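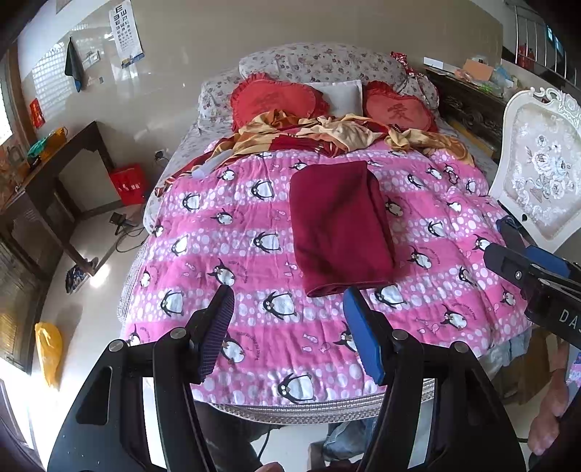

Penguin quilt, pink stripes. Maroon cloth folded on top.

March 2022

Up late again, chapter still not done. 2,341 words today though, which is the most since I started the harbour section, and I'd keep maybe half. The other half is Kanaan standing at a window thinking. He is always at a window. Went back through with the search thing and he looks out of one in nearly every chapter, must sort that out before anyone reads it.

Speech scene is the trouble. He has to get up in front of the whole of Nekdale and tell them the ferry isn't coming back, and every time I write it he sounds like a man selling insurance. Tried it short. Tried it with him losing his place in the notes. Tried it from the girl's side, at the back, can't hear properly, only gets every third word - that one had something. Kept that. Not sure the whole scene can run on it but kept it.

Rang Samer Awad at lunch to moan. He's read up to page 56 and thinks the brother should die sooner. I said the brother doesn't die. Long silence. "Well he reads like he's going to." So now I have to think about that as well. He's probably right, he was right about the dog.

Group at Bullow tomorrow night, eight of us if they all come. I'm meant to bring up to 300 words to read out and I haven't picked. Not the speech. Could do the bit with the eels, it gets a laugh, but I did eels in February and somebody will remeber. Maybe the letter. Letter is safe. Bit dull.

Names - still hate Breltavex for the ship company. Sounds like something for a chesty cough. But I've typed it so many times it's stuck and when I tried changing it the whole page went strange, like they'd all moved house. Leave it till the next draft.

Read some old pages before tea, the ones from the first notebook. So many tears. Everybody crying down everybody's face, one single tear each, very neat. Crossed out four on one page. Nice line under it all about the rope going slack, had forgoten I wrote that. Copied it out for the ending, if there is an ending.

Need printer ink. Need to ring the library back about the room. Up at six to try the speech again, girl's side, all the way through this time, and no windows.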